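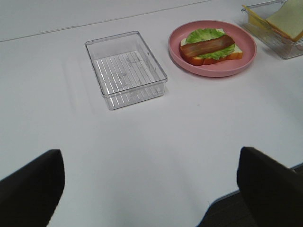
According to one member of the visiting party, the trip had been worth making for the tomato house alone, and the lettuce beds could have been left for another year. Most of the group did not share that view. The association's visit to the Sivport Trial Gardens on October 15, 2022 was arranged mainly to see the fall salad crops, and the greater part of the day was spent among them.

The gardens lie on a gentle slope east of the town of Lenora. The soil is a heavy loam, improved over many seasons with leaf mold and composted straw. Members were received at the lower gate and taken first to the seed room, where 291 named varieties of vegetable are held for trial. Of these, 123 are lettuces. Each is sown in spring and again in September, so that its behavior in lengthening and shortening days can be compared.

The tomato house was close to the end of its season. Most vines had been stripped of their lower leaves, and the last trusses were still coloring. The variety that drew the most attention was Melora, a medium-sized red slicing tomato raised on the site. The fruit is firm, with small seed cavities and a mild acidity. Our hosts recommend it for short summers and advise growers to keep it to a single stem. It does not store well once picked and is best eaten within a few days.

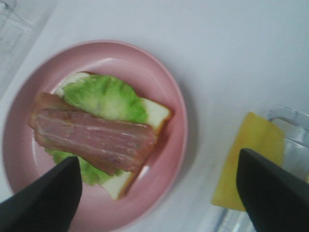

From the tomato house the party moved to the open beds. The lettuces are planted in blocks, with romaine and butterhead types at the top of the slope and looseleaf types below, where the ground holds more water. Several of the butterheads had begun to rot at the base after a wet spell. The romaines were in better order. One upright strain, grown under the trial name Kodikara, had made tight, heavy heads with very little browning at the leaf edge. It is slow to bolt, but the seed germinates poorly in warm soil, and the staff now start it in trays under shade.

Members asked a number of questions about slugs. The gardens use no pellets. Boards are laid between the rows in the evening and lifted in the morning, and watering is done early in the day. It was agreed that this takes more labor than most home growers can spare, although the results in the beds were plain to see.

After lunch there was a short talk on seed saving. Lettuce seldom crosses, and a gap of a few yards between varieties is usually enough. Seed heads are shaken into paper bags every few days as they ripen – waiting for the whole plant to finish means losing the best of the seed to wind and birds. Members were offered packets of Melora and of two older butterheads to take home. Kodikara is still under trial and is not yet being released.

The association thanks the staff at Sivport for their time. Members who accepted seed are asked to return their growing notes to the office by the end of next September.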